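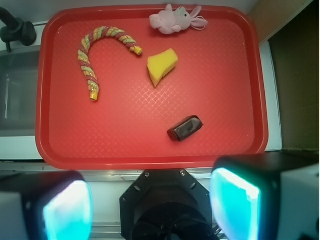
Tray clear-out at the Iddale kitchen, June. Small things that turn up on the counter go on one tray by the sink until they find a place. The braided rope toy, with its yellow caps, goes back to the dog box. The yellow sponge stays by the faucet – it still has some use left.

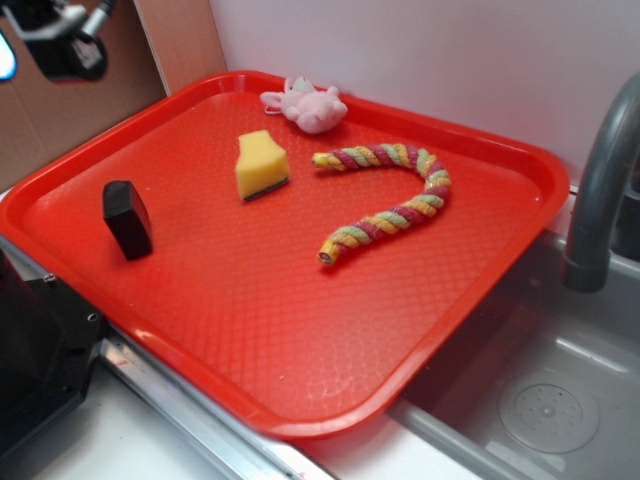 The red trays came from Galang in a pack of 10. We kept two and gave the rest to the Florkberg house. The crosshatch floor takes a stiff brush and a little dish soap. The plush goes in with the next load of towels, on the 20-minute cycle.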